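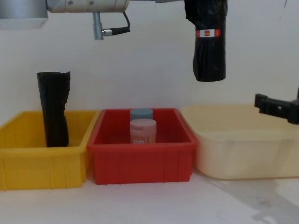

Home > Support > Tickets > My Queue > Search > Log out

Ticket 41 - Sorting station, three bins, items ending up in the wrong one
Site: Clarkholm
Opened: April 5, 2025
Status: open, waiting on Flummont

Problem: bins on the white table dont match the sort card. Card says yellow, then red, then the cream one on the right. Labels in the stock list say something else. Stuff in black plastic wrap has no line on the card at all, so people put it wherever. Jars same thing.

Tried so far:
- Reprinted the card. Same error, so its the template and not the printer.
- Checked the stock list against the January copy. 2 lines missing, both for wrapped items. Looks like they got dropped when the list moved over to Mastemora.
- Put the lines back by hand. Saved ok. Gone again after reload.
- Logged out, logged in, other browser. No change.

Workaround for now: wrapped stuff goes in yellow, standing up, leave the wrap on. Tall ones stick up over the rim, thats fine. Don't lay them flat, they roll under the next one and get missed at count.

Jars go in red. Lids on.

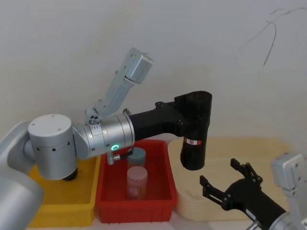

Cream bin stays for whatever has no line yet. It's wider and shallower than red so don't stack in it - single layer only, empty it at end of shift and write down what was in there. Need that list to fix the card.

Update, same day: Chamoun template swapped in. Card now prints yellow and red right, cream still comes out as "bin 0". Wrapped items print if you type the code in full, not if you scan. So scan lookup is still reading the old list somewhere.

Update 2: cleared the lookup cache, rescanned 2 wrapped items. One found, one not. The one not found has the short code. Going to guess short codes never got moved.

Still to do:
- ask Flummont for the full short code table
- rename bin 0
- new card taped up at the table, take the old one down (please actualy take it down, we had both up last time)

Leave ticket open. Don't move the bins or swap the colors till the new card is up.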